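Surface Specs Should Come Before Style

Buyers of commercial tables get a finish name, a swatch the size of a playing card, and a price. The numbers that decide how long the table stays presentable are usually in a separate file, if they exist in public at all. I think this is backward, and that any supplier selling to cafeterias, libraries or break rooms should print three values next to the swatch: abrasion cycles, gloss level and edge bond strength.

Take abrasion first. Prukatex lists its patterned tops at 400 cycles to the first visible wear of the print layer. That is a low figure for a room where trays slide all day, and a perfectly good one for a meeting room. The figure appears on page 6 of a technical sheet the sales office sends on request. The catalog page says "durable."

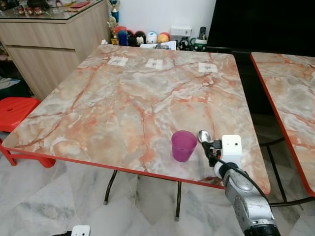

Gloss is the second problem. A high-gloss top looks clean when it is new and shows fine scratches sooner than a matte one, mainly under low side light. Busy patterns hide part of this, so a stone print in a high gloss can outlast a plain dark top in the same gloss, at least to the eye. None of that can be judged from a swatch held flat under showroom lighting. A gloss reading at a stated angle would let a buyer compare two suppliers without ordering samples from both.

Edges get the least attention and cause the most returns in my experience. The band is a separate part, bonded with a separate adhesive, and it takes every hit from a chair back. Herkoner publishes a peel value for its bands. Mohmand publishes a thickness of 2 mm and leaves it there. Thickness matters for impact, but it says nothing about whether the band will stay on after a year of wet cloths. 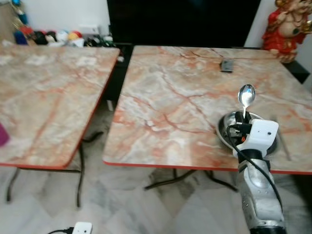

The usual objection is that most buyers would not read the numbers. Some would not. But purchasing departments already read load ratings for shelving and fire ratings for curtains, and those became normal only after they were printed where people could see them. A second objection - that test methods differ between labs - is fair, and the answer is to name the method beside the value. Tonier does this for its outdoor line, in one line of small type, and the page is no harder to use.

My own practice is to refuse any quote that lacks the three values. It slows an order by a few days in most cases. Two suppliers have stopped replying to me, and the rest now attach the sheet without being asked.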